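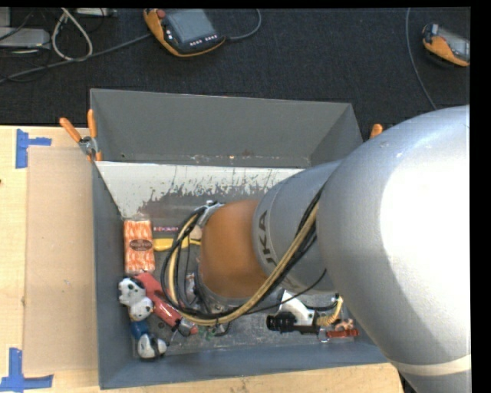 Tonar changes bin sorting at Celtcombe store
23/04/2024

Tonar has revised how small parts are kept at its Celtcombe store. Mixed stock stays in deep gray bins, and each bin is now checked against a printed list before it goes back on the shelf. The list covers 653 items, of which 129 had no fixed place under the old system.

Stores lead Daryna Harasym said bins with scraped paint or rust spots remain in use unless the floor is bent. "Paint is not a reason to scrap a bin," she said. Repainting is set for June.

Stock queries go to Stepan Hrytsenko, extension 1717.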